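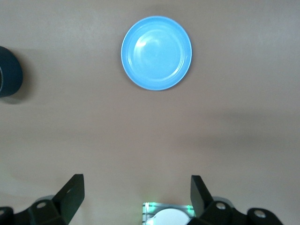
Blue plate and a roll of tape on the table.

Boat check, Stedness Rowing Club, February

I did the Engebretsen four first, hull 2111, before the 8 o'clock outing. My notes are under each line, sorry for the rambling!

Bow ball: OK. Firmly on, I gave it a good tug.

Heel restraints: FAIL at 2 seat. The left cord is far too long (you could get your whole knee up before the heel stopped). Please retie before anyone goes out in her.

Hatch covers: OK, though the stern one is stiff and I had to lean on it.

Riggers and gates: OK. Bow's top nut was only finger tight, so I've done it up. Crews, please check your own!

Hull: OK with a comment. There's a 15 cm scratch near the fin, not through to the core. I'd love to know which bit of the Riltitz landing stage did that.

Steering: OK. Cable runs freely, rudder centres nicely.

Blades: one Histell spoon has a chipped tip. Usable, but keep an eye on it.

Launch: kill cord fine, throw line fine, only 2 foil blankets left in the bag and we want one for everybody in the boat plus the driver. More on order.

Result: not to be used until the heel cord is sorted.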